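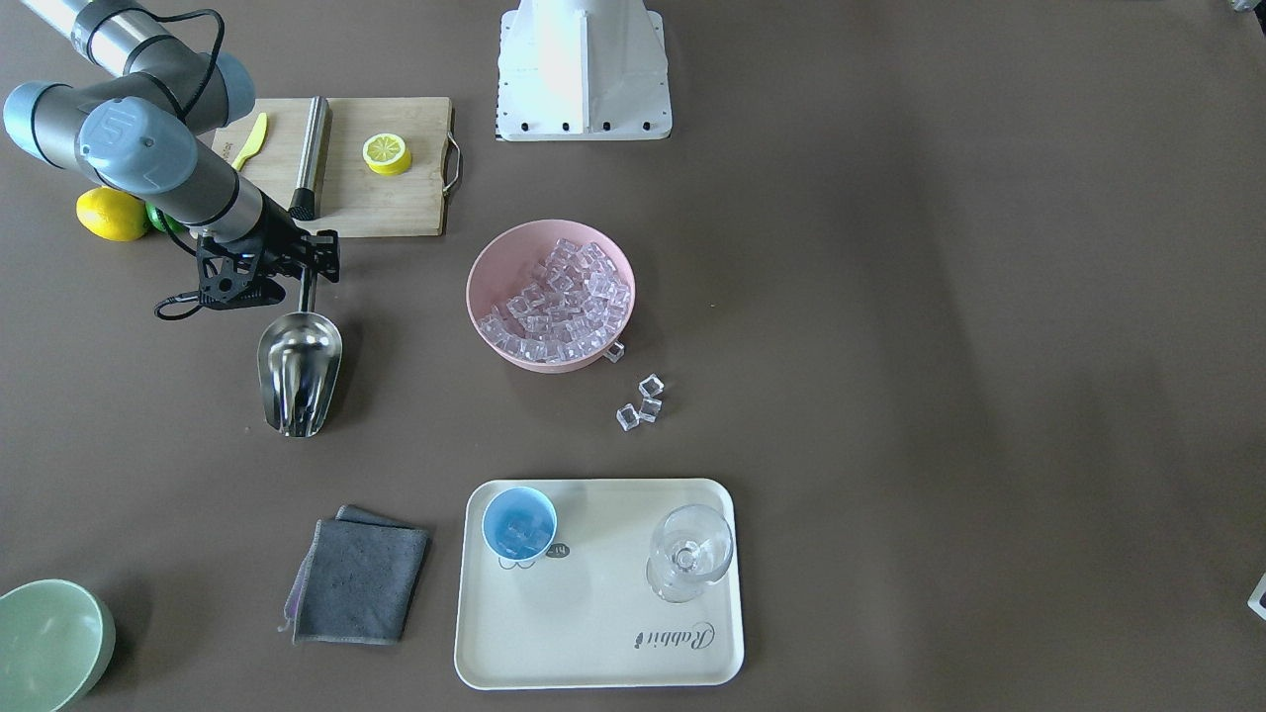
The ice scoop, with the muddler on the board and the pink ice bowl.

Sani bar set, reviewed by Ismail Fahmy
Oct 7, 2025

I bought the Sani set in August to replace a drawer of odd bits I'd been using for drinks at home. You get the scoop, the muddler and a small cutting board with a metal handle at one end. The bowl, tray and glass are my own.

The scoop is the best part. It's stainless steel with a deep enough bowl to fill a tumbler in two goes, and it doesn't bend when you push it into cubes that have frozen together. The inside is very shiny and shows every water mark, so dry it straight away if that bothers you.

The muddler is steel with a black base. It crushes lime well and mint a bit too well – go gently. It's heavier than the wooden one I had before and I prefer it.

I'm less keen on the board. A lemon and a lime are fine, but there's no groove for the juice and it runs onto the table. I keep a couple of folded cloths next to it. There's no knife in the set either. I use a yellow plastic one, which copes with lemon slices if you saw a little.

After 7 weeks the handle on the board is still tight and nothing has rusted. I've washed all of it by hand. The Rovix set I looked at first had tongs as well, but the scoop was thinner.

Four stars out of five. I'd buy the scoop again on its own if they sold it that way.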